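Pen case sort-out Thursday! I've been putting this off since March and I'm so glad I finally cleared the table for it.

The white case is my favourite kind, a proper hard one with a lid that folds right back so you can get at everything. Green one first, always. 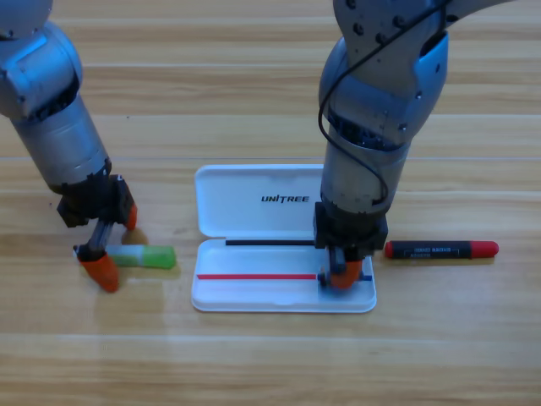
Next job is deciding what deserves a place. I had 18 pens in the drawer and half of them were dried-up Fuvetti ones from the stationer's in Juredham. Gone! The Joly fineliners are staying, they're lovely to write with.

Also I will never have too many highlighters, don't even try me.
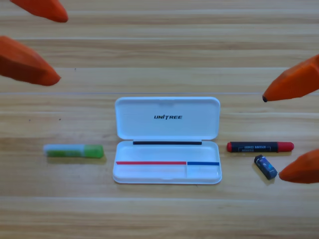
Open case, glue stick on the left.

Pencils tomorrow, and there are a LOT of pencils. Tell me what you keep in yours!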